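Teaching by demonstration (robotics)

Teaching by demonstration, also called programming by demonstration or learning from demonstration, is a way of giving a robot a new skill by showing it the job instead of writing out each motion in code. A person either moves the arm by hand or drives it from a distance, and the robot records what its joints, grippers and cameras go through along the way. The recordings are then played back directly or used to train a control program that can cope with small changes.

Hand guiding

In hand guiding, or kinesthetic teaching, the motors are set to hold up the arm's own weight and little else, so it can be pushed around almost like a desk lamp. The teacher feels every bump and contact straight through the metal, and many people pick it up in a single afternoon. The drawback is that the teacher's hands and sleeves tend to get into the camera view, and guiding two arms at once is awkward.

Remote control

In remote control, or teleoperation, the teacher works a separate device and the robot copies it. The device may be a joystick, a tracked glove or a smaller "leader" arm with the same joints as the working "follower" arm. Leader arms are a delight to use, with a wrist turn on one side showing up as a wrist turn on the other. Some setups also send contact forces back to the hand, which helps a great deal when parts are stiff or fragile.

Electronics and server work

Computer hardware is one of the most rewarding subjects for the method, and one of the hardest. Boards are crowded, latches are small, and a finger that lands slightly off can press on the wrong part. A camera at the wrist gives a close view of the fingertips, though the gripper itself hides a good part of the work.
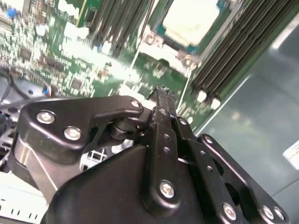
Wrist camera view of a gripper with its toothed fingertip touching a server motherboard, near the processor socket and memory slots.

The Stukska collection, recorded at the Pralside workshop in Carroll, holds 108 demonstrations of server handling made with 2 leader arms. Its successor, Brarkdale, grew to almost 1,000 and sorts them into 6 task groups, among them memory modules, fan units and cable plugs. Failed attempts are kept and labeled, and the recoveries in them - a slip, a pause, a second try - make wonderful training material.

See also: Imitation learning, Teleoperation, Robot end effector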